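Parnus: questions we are asked most often

Parnus is the software that sits between your arms and your ideas. It takes in joint readings and pictures, works out what to do next, and passes the result on to the motors in a form they can follow. The answers below were gathered by Funmilayo Onyeka and Ksawery Ostrowski from the support inbox, and we have tried to keep them in the order people tend to ask.

What do I need before I install it?

A reasonably recent Linux computer, a network port you can spare for the arms, and a bit of patience with the first build, which likes to take its time. You don't need a graphics card for the planner or the controller. You will want one if you mean to run a learned policy, though plenty of our users train on one machine and keep a more modest one beside the table.

Is Parnus the same thing as Ostus?

We can see why people mix them up, and the names are entirely our own fault! Ostus is the recorder. It saves joint positions, gripper commands and camera streams against one shared clock. Parnus does the moving. You can run either alone, but they do get on nicely together, and the installer offers you both.

Can it plan for two arms at once?

Yes, and this is the part we are fondest of. Each arm has its own planner, and a small piece of code called the arbiter looks at both paths before either is sent. If they would come too close, the arbiter slows one arm down along the path it already has, and only asks for a new plan when slowing down won't help. You can set which arm gives way. Left is the default, for no better reason than that Ksawery wrote the first version that way.

Why does the planner refuse to go near the walls of my cell?

Almost always it is the padding. Every fixed surface in the cell file is thickened a little so that small calibration errors don't turn into bumps, and the default is 20 millimetres. In a narrow enclosure that can eat up a surprising amount of room. Try lowering it for the side walls only, and leave the table as it is until you trust your calibration – then bring it down gently, with someone near the stop button.

How does it cope with cardboard?

Better than it used to. Boxes were our great trouble for a long while, as a lid has a habit of staying wherever it was last pushed and the depth readings along a thin edge are patchy. The perception module now treats a box as a tray and a set of hinged panels, each with its own angle and its own degree of doubt. When the doubt about a panel is too high, the planner keeps the gripper clear and asks for another look.
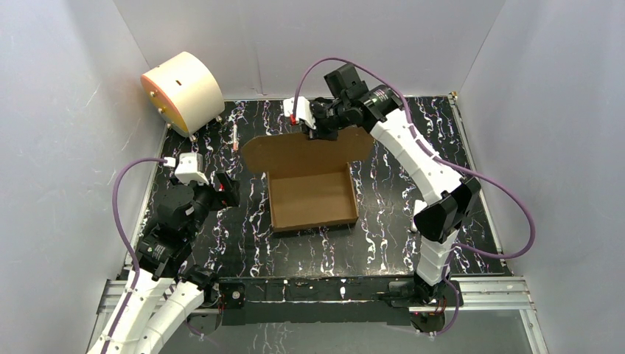

Henryk Śliwiński tuned the panel model on 3,479 recorded episodes, and he would like it known that he labelled 424 of them by hand before the labelling tool was fit to use. If your boxes are very different from ours (waxed, say, or printed all over), it is well worth labelling a few of your own. The guide to doing so is in the docs folder, under panels.

My gripper opens a moment late. Is that the controller?

It may be, but please check the gripper's update rate first. Arm and gripper commands travel on separate channels, and if the gripper is polled more slowly it will lag behind however quick the arm is. Run the timing check from the tools menu and look at the last column. Anything up to 7 milliseconds is fine. If yours is a good deal more than that, send us the log and we'll gladly have a look.

Can I stop a policy halfway and take over?

You can. Press the hold key and both arms come to a smooth stop, keeping their grip on anything they have. From there you can drive either one by hand controls and give it back when you are ready. Ostus marks the stretch you drove, so you can keep it for training or leave it out.

What is Dixit?

Dixit is our log reader. It turns a run into plain sentences, such as "right arm waited for left arm", with the time beside each. Fulvio Costa wrote it after a long November of reading raw logs, and most of us now open it before anything else.

Where do I report a fault?

Use the form on the Clovgate support page, and do attach the cell file along with the log. Ryszard Krawczyk reads every report that comes in and normally replies the same afternoon.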